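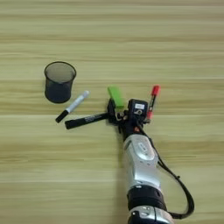 Inna Karpenko has strong feelings about pens, and she will share them within a minute of your sitting down. She runs desk workshops out of a second-floor studio in Stalthorpe, helping people who work from home get their tables back under control, and she starts every one of them the same way: everything out of the cup. So we begin with a mesh pen holder standing empty on the wood and the markers lying beside it, a white one with a black cap, a black one, a red-capped one. "I love this part!" she says. "People look at their own pens as if they've never met them."

Interview by Ulla Fagerlund
Thu 13 August
5 min read

Karpenko used to manage the supply room at Bepari, a drafting office where she ordered for a staff of 97. It was there that she started to notice how much of what she bought ended up in cups on people's desks, drying out. "I'd get a request for new black markers and walk over, and there would be a whole bouquet of black markers right there," she says. "Dead ones, mostly. They test one, it's dry, and they put it back in. Everybody puts it back in! I did it for years."

Her method is simple enough that she's a little embarrassed to call it one. You empty the holder, you try each pen on scrap paper, and you put back only what writes. Then comes the rule her regulars quote at each other: no more than 4 in the cup. I asked whether that was strict. She laughed and said she had been talked up from three by a man who graded papers in two colors.

"You want to be able to grab the one you need without looking," she says. "Once you have to stir the cup, you've lost."

She prefers mesh holders to ceramic mugs, and this is a subject on which she can go on happily for a while. Mugs are heavy, she admits, and they don't tip, but you can't see the bottom, and the bottom is where the paper clips and eraser crumbs live. With mesh you get a hint of what's down there. She turns hers over and taps it out every couple of weeks.

Markers are a separate conversation. Karpenko stores hers flat in a drawer and lets them visit the cup only on days she's using them. She learned this from the double-ended ones, which she says suffer when they stand on one end all week, and she just carried the habit over to the rest. And caps – please, she says, listen for the click. She made me do it. It's a very satisfying click.

What surprised me most was how much she cares about the table itself. She wants bare wood on the side where your writing arm goes, wide open, with the grain showing. "Look at a good tabletop with nothing on it," she says. "It's got stripes, it's got all these browns and yellows. You paid for that! And then you cover it with mail." She wipes hers down on Fridays and keeps a piece of felt under anything with a metal base.

The workshops have grown faster than she planned. She has now seen 649 desks, most of them over video, and keeps a notebook called Clistik (a childhood word of hers, she won't explain further) where she writes down one thing she liked about each. She read me a few. A ruler hung from a nail. A jar for pencils too short to sharpen. A teacher who keeps one good pen in her coat and refuses to lend it.

In November she moves the group sessions to Vamo, the community space over the bakery, where the tables are longer and people can spread out. She's already planning a swap shelf for pens that work but that their owners never liked. I have a purple one for her. I went home and emptied my own cup that evening – I kept three, and I'm still thinking about the fourth.

23 comments
Shares: 58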